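Subject: Re: [ginville-bakers] Steamed buns wrinkling, and the October flour order

Poonam Kushwaha wrote:

> Hello all. Two things. My steamed buns come out smooth and then wrinkle
> within a minute of the lid coming off. I use the bread flour from Drimwood,
> one long rise, 21 minutes on high. Is it the flour or the steaming?
> Also, is the October order still open, and can we get half sacks this time?
> I can't get through a full one before it goes stale.

I would look at the flour first, then the second rise. The Drimwood bread flour is strong, and a strong dough pulls back hard when it cools. I used it for a whole winter and had the same trouble. All-purpose is better for buns. The Fedoruk all-purpose is what I buy now, and it takes a bit less water than you are used to, so hold some back and add it at the end of mixing.

My dough is 364 grams of flour to 89 of sugar and milk powder together, which is on the sweet side. Cut the sugar if you plan to fill them with meat. Knead until smooth, rest it covered, shape, and then let the shaped buns rise again until they feel light when you pick one up. If you go straight from shaping to the steamer they will be dense. If you leave them too long they collapse, and the skin wrinkles in the way you describe.

As for the steaming, 21 minutes on high is long for a plain bun. Try medium. When the time is up, turn the heat off and leave the lid where it is for five minutes, then tip it open a little at a time. Wrap the lid in a dish towel if yours drips.

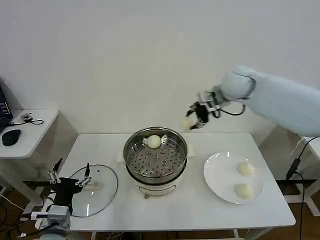 Jitendra Chauhan wrote back to me off list that he disagrees about the flour. He has used the Drimwood for years without wrinkles and thinks the trouble is yeast that is too lively in a warm kitchen. He says to cut the yeast by a third before changing anything else. It costs nothing to try, so you might do that first and keep the flour the same, or you won't know which change did it.

I still think flour matters for the color and the bite. Bread flour gives a chewier bun, and some people like that. The all-purpose gives a softer one that tears easily – better for children, in my house anyway.

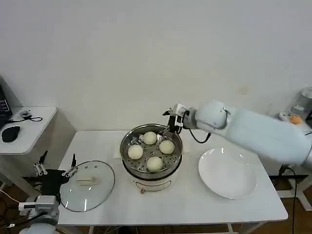
Four plain buns on the steamer tray.

On the order: yes, it is open. We have 233 pounds spoken for so far, between the Fedoruk all-purpose and the Lollach rye. Lollach will do half sacks of the rye and the whole wheat. Fedoruk will not split, but two people can share a sack if they sort it out between themselves before pickup. I will take the other half of yours, Poonam, if you want to go that way. Let me know by email and I'll put us down together.

Pickup is at the grange hall in Ginville, side door, from 4 p.m. Bring your own buckets with lids. Last time several people came with grocery bags and we had flour all over the hallway. Please also bring exact change or a check.

Anyone who still owes for the spring order, please settle that when you come.

Contact the list owner | © Ginville Bakers List | Back to top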